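Onus (robotics project)

14 shares | 2 comments

Onus is an equipment planning project for household service robots, run from the town of Jidden by the furnishings company Flosstead. It covers the purchase, budgeting and replacement of robots and parts used for handling soft furnishings. The project was proposed by Magdolna Veres, then head of purchasing at Flosstead, and its first spending plan was approved in August.

Background

Flosstead had earlier rented a single robot arm from a supplier in Dabbas. The rental price left out grippers, sleeves and cabling, and these were paid for from the general repair budget. Veres asked that every later request list the robot and its wear parts as separate items.

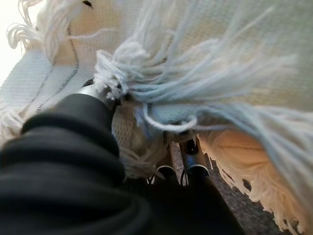
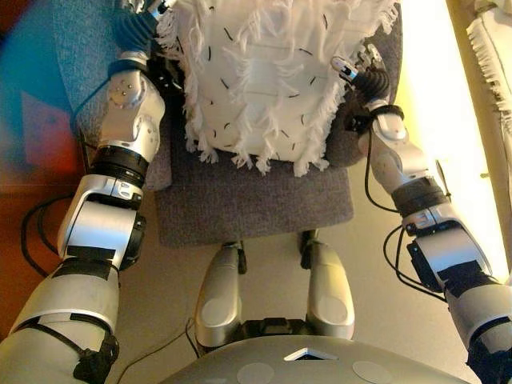 Budget lines in the Onus plan are divided into fixed equipment, wear parts and test goods. Fixed equipment includes the arms and their mountings and is written off over several years. Wear parts include gripper fingers, protective sleeves, cables, straps and tape. Test goods are the household items the robots handle, and the plan gives preference to difficult ones, such as a white cushion with shaggy fringe and short black stitches across its face, since loose threads can catch in joints. A sum of 3823 euros was set aside for wear parts in the first year, and 450 euros for test goods.

Purchasing rules

Any single order above 202 euros needs a second signature. Two-armed machines are quoted with one spare gripper per side. Delivery, installation and operator training must appear on the same quote as the machine. Dorottya Erdős, who took over the plan from Veres, added a line for floor space and furniture, which had previously been charged to the building account.

Later changes

The sleeve allowance was moved from yearly to quarterly review. A proposal to lease a further robot from Dabbas was deferred until the existing machines are written off.

See also: Flosstead; Equipment leasing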